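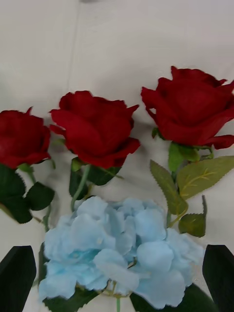
Right, email subject lines. I've been meaning to do a thread on this since April and I've finally got a cup of tea and a free hour, so off we go. I write newsletters for small shops and makers, and the bit everyone leaves until last is the one line most of their readers will ever see. I did it myself for years! You spend a whole afternoon on the email and then type "Our spring news" at ten to five and press send. Take a florist with three artificial red roses and a pale blue hydrangea head to sell. "New in at the shop" could be anybody. "Red roses that won't need water" is a bit plain, but I know what I'm getting, and I might open it if I've killed enough real ones (I have).

Quick background for anyone new. My biggest regular client is Mullow, who sell yarn and knitting patterns and have a lovely, slightly bossy list of customers who write back when they don't like something. I do their Friday email. Everything in this thread comes from sending those and a few others, so if you sell tractors, your mileage may vary.

First thing I changed: I write the subject line before the email now. Before! It felt backwards for ages. But if I can't say in one line why someone should open it, I usually haven't got an email yet, I've got a pile of bits. Twice I've gone back to a client and said can we skip this week, and both times they were relieved.

Second thing. I write a lot of bad ones. My friend Yee-man Chiu used to do headlines for a trade magazine and she told me she never stopped before 20, which I thought was showing off until I tried it. The first few are always the ones everyone else would write. Somewhere past the middle you get silly, and just after silly there's often a good one. I don't get to 20 every week, I'll admit. On a tired week I get to five and pick the least annoying.

An example from the yarn people, with their blessing. The email was about a sock wool coming back into stock. My first go was "It's back!" (groan). Then "Our sock wool is back in stock", fine, does the job. The one we sent was "The green one sold out first last time". Got more replies than anything else that season, mostly from people wanting to tell us they'd missed the green one.

And before you ask, yes, it was true. It has to be true. I once inherited a list of 400 people from a shop that had been sending "Your order has a problem" as a subject line for a SALE. There was no order. There was no problem. You can imagine how much those readers trusted the next thing I sent them. It took months of very dull, very honest emails before anyone wrote back with anything nice.

Same goes for "Re:" at the front when you've never spoken to the person. Please don't. My mum fell for one and was cross for a week.

Let's do length, as I get asked about this constantly. I don't have a magic number. I send every one to my own phone and look at it in the queue at the chemist or wherever I am. If the interesting word has dropped off the end, I move it to the front. That's the entire method. "A few thoughts on choosing the right needles for lace" turned into "Lace needles: a few thoughts" and then "Blunt needles and lace don't mix", and I'd only have seen the problem on the phone.

While you've got the phone out, look at the little grey line underneath, the preview text. If you don't fill it in, plenty of email tools will just grab whatever comes first. I sent an entire list an email with "View this in your browser" sitting there. For weeks. Feng-yi Tu, who runs a little ceramics place called Plotia, finally wrote to ask whether I was doing it on purpose, bless her.

I treat the two lines as a pair now. The subject starts the thought and the preview carries it on. For Plotia's seconds sale we had "Wonky mugs, Saturday prices" hmm no, that was the reject, I still have it in my notes. The one that went was "The wonky mugs are out" with "Same clay, same glaze, slightly drunk handles". Feng-yi wrote the second half. I'm still jealous of it.

Which brings me to stealing from your customers, my favourite thing in the world. Read the replies. Read the reviews, the messages, the questions people ask at the till. Somebody told Mullow that a certain pattern was "good for watching telly to" and that went straight in as a subject line the following month (we asked her first, and she was thrilled). I'd never have come up with it. I'd have put "relaxing" and everybody would have scrolled past.

I keep a file of these. It's a mess, it's just a long document with no headings, 262 lines as of this morning. Some are half a sentence. One just says "itchy but worth it". I'll use it one day.

On emojis, I've got no strong feelings. One client loves them, and her readers do too, so in they go. Another tried a single sparkle and got a stern email from a retired headteacher. Ask your list, or try it and see who shouts.

On putting someone's first name in the subject: I've gone right off it. Half the time people sign up as "J" or "asdf" or in capitals, and then you're sending "ASDF, we picked these for you". If your data is beautifully tidy, go ahead. Mine has never been.

On testing. If your list is big enough, send two versions and see. Mine mostly aren't big enough for the result to mean much, and I wish I'd known that earlier, as I spent a good year solemnly drawing conclusions from what was probably a handful of people on a rainy day. These days I look at replies and orders and whether anyone's cross, and I keep a note of what I sent so I don't repeat myself.

Also! Do say the boring thing when it's the useful thing. "Last posting day is Tuesday" doesn't need a pun. "We're closed next week" doesn't need a pun. I did a pun for a closure once and a man drove a long way to a locked door. Sorry again if you're reading.

Somebody's just asked in the replies what to do if you're stuck this minute with an email due out. Ring a friend and tell them what's in it. Write down the first thing you say after "so basically". Tidy the spelling and send it.

Someone else wants to know if I'll look over theirs. Go on then, put them underneath, the one you sent last and what the email was about. I'll do as many as I can before tea's ready, and I'll be nice. If you've got a preview line, stick that in as well.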